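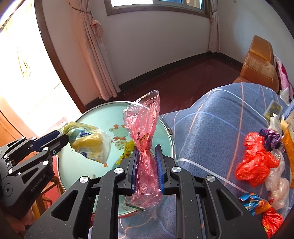

A pink plastic bag held at its twisted middle.

Wall lights are usually chosen by finish, and the finish is the part that causes the least trouble later. The back plate matters more. A plate that is too narrow will not cover the wall box, and the electrician is left patching plaster around a fixture that was meant to hide it. Stulton ships its two-arm sconces with a plate that clears a standard round box. Konarberg does not, and sells a wider cover ring separately.

Weight comes next. A glass-hung sconce pulls forward as well as down, so the upper screw carries most of the load. The crossbar should be fixed to the box, and the box to a stud or a brace. Drywall anchors are not a substitute, whatever the leaflet in the carton suggests.

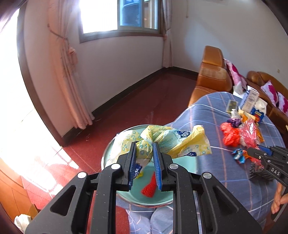 Mounting height is measured to the center of the bulb – never to the center of the plate. In a hallway, roughly 70 inches from the finished floor keeps a bare bulb out of the line of sight for most adults. Beside a mirror it can come down a little. On stairs, take the height from the tread directly under the fixture and check it again from the landing above, where the top of an open shade is in plain view.

Shades change the numbers. The Ní Bhriain range, revised in January, uses a linen drum closed at the top with a frosted disk, which cuts the bright patch on the ceiling and also traps heat. Its socket label gives a maximum wattage for the closed shade, lower than the one for the open version. The two look alike in the box, so read the label.

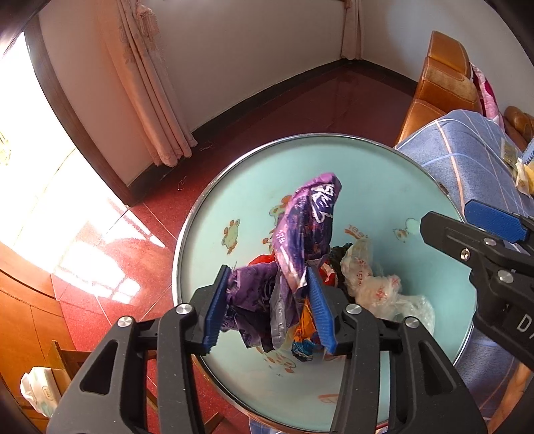 Purple snack wrapper above a round glass-topped table.

Dimming is where most returns begin. Trustar lists 3 dimmers as tested with its LED candle bulbs, all of them trailing-edge types. Older leading-edge units may work at full output and flicker at the low end. Swap the dimmer before blaming the fixture, and set the low-end trim with every lamp on the circuit in place.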